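Lerham Swap & Mend list
2026-04-18
3 min read

Re: Tissue, to flatten or not to flatten?

Hello all,

I've been meaning to answer this since it came round, because tissue is the one subject on this list where I have strong feelings and a whole drawer to back them up!

> Does anybody keep the tissue that comes in parcels and shoe boxes? I have
> a carrier bag full of it, all creased, and I can't decide whether to iron it
> or chuck it. My sister says crumpled is better for packing anyway. Also, has
> anyone tried the stuff from Kullano? They want me to buy a pack of 379
> sheets, which seems an odd number and an awful lot of tissue.

Your sister is right, in my view, though only for some things. If you're sending cups or those little glass dishes that went so well at the August swap, crumple every time. A flat sheet wrapped tightly round a cup does next to nothing. Scrunch it up, put a good wad inside the cup, another under the handle, and then wrap the lot. I do two layers for anything with a spout. When you shut the box and give it a gentle shake you shouldn't hear anything move, and if you do, open it up and put more in.

For clothes it's the other way round. I like a smooth sheet between folds, and loose rolls of the crumpled stuff down the sleeves of anything I'd mind seeing with a hard crease in it (my one good coat, basically). Handbags too — stuff them soft, don't ram it in or the sides go a funny shape and stay that way.

As for ironing, yes, I do it, and I know how that sounds. Cool iron, no steam, a tea towel over the top. I did 20 sheets one evening while the radio was on and found it rather soothing. But I only bother with the coloured ones now. White goes straight in the bag as it is and comes out again when there's a parcel to do.

Do check the bag for nose tissues if yours lives in the hall like mine. I once very nearly posted one to a lady in Nenduvness along with her sugar bowl. Anything soft and a bit fluffy goes in the bin, no second thoughts.

I haven't tried Kullano so I can't help with that. It does seem a lot to buy when half of us are giving it away. If you can wait till the next swap I'll bring you a bag of mine, and you can have the shoe boxes as well if you've room in the car. The Long Lane end of the car park is easier, by the way, now they've moved the bottle bank.

One question of my own while I'm here: does anyone know whether white tissue goes yellow if it's kept in with lavender bags? Mine has, a bit, and I'm wondering if it's the lavender or the drawer.

Right, off to wrap a gravy boat.

Comments (3)

Drawer, I'd say. Bare wood did the same to my pillowcases. Line it and see.

I tear mine into strips first and it springs up better in the corners of the box. Makes a mess of the carpet, mind.

Could I have the shoe boxes if the first poster doesn't want them? I can collect.

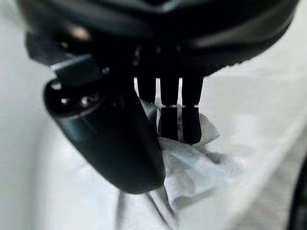
White tissue, crumpled. No iron needed.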